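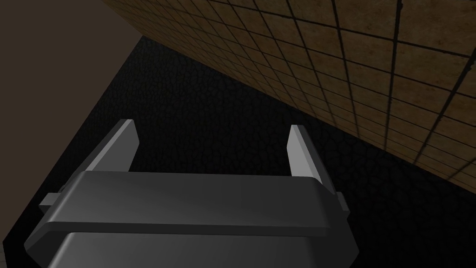 Gripper's-eye view of the simulated kitchen at Skilasel, fingers open over the black countertop.

I had been told to bring a sweater, and I'm glad I listened, because the demonstration room at Skilasel is kept at the temperature of a dairy case. Still, there was coffee, and a plate of ginger cookies, and a row of folding chairs facing one big screen, and by the time I found a seat most of the others were taken by people from town who (like me) had walked past this brick building on Nartey Street for years and wondered what went on inside.

Kitchens, as it happens. The 17 people who work here spend their days teaching software to get around a kitchen that exists only in a computer, with a gray two-fingered hand, a dark pebbly counter and a wall of brown tile that made more than one visitor think of a grandmother's house. The program that runs it all is called Trunlow, and the open day on July 1, 2022 was the first time the public had been let in to watch it work.

Our host was Kojo Odoi, a tall, soft-spoken man who joined the company in April after a long stretch teaching high school shop, and he still has the shop teacher's habit of waiting until the room is really quiet before he begins. "You're going to be bored for a minute," he told us cheerfully, "and then I hope you won't be."

I wasn't bored at all! There is something oddly gripping about watching a hand make up its mind. You catch yourself leaning in your chair, trying to help it along, and when I looked down the row I saw that everybody else was leaning too.
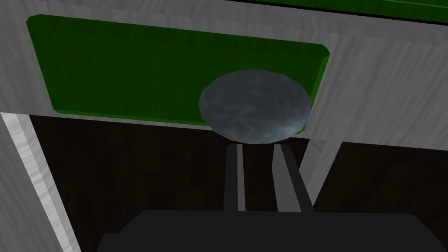 Two fingers reach up toward a round gray knob on a white and green panel.

Knobs, Odoi explained, are much harder than they look. A person comes at one from any old direction, half asleep, with a bag of groceries on one arm. The software has to settle on an angle, and from underneath there isn't a lot of room to be wrong. His team has put Trunlow through 4,000 practice reaches for this one kind of task, and he says he could happily watch 4,000 more. A girl of 9 in the front row asked whether the robot ever gets tired of it. He gave that a good deal of thought and said no, but that he did, usually right before lunch.

Between runs he answered whatever came his way, and plenty did. Would it do dishes? Not yet. Did it know it was in a kitchen? He'd rather talk about that one over a beer. Why bother with a pretend kitchen when there's a perfectly good real one down the hall? Because, he said, nobody has to sweep up a pretend plate.
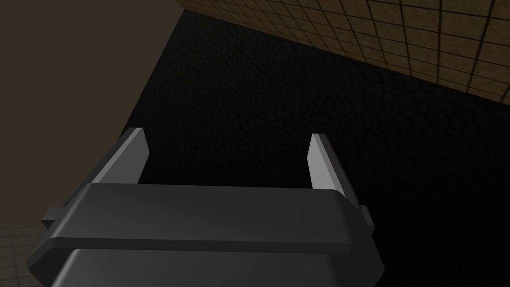

I stayed on for the second session, which I hadn't planned to do, and found I was noticing different things. The first time through I had kept my eyes on the fingers and waited for them to do something. Now I was looking at the stretches in between, and listening to Odoi talk about how much of the work is simply getting the hand to a sensible place before it tries anything clever. He learned that, he said, from teenagers and band saws.

Afterward a few of us lingered by the cookies while he showed the girl from the front row how to start a run herself. She did it 19 times, by her father's count, and had to be coaxed into her coat.

Skilasel plans to open its doors again next spring. Seats are free, but you do have to sign up at the front desk, and I'd bring the sweater.

Related stories
The Jindier Clock Shop Winds Down
A Morning With the Bridge Painters
Where Old Pianos Go
Our Readers' Favorite Factory Tours

Enjoying this story? Sign up for our free newsletter and get new features in your inbox. You can unsubscribe at any time.

We use cookies to improve your visit. By continuing to browse, you agree to our cookie policy. Accept | Manage settings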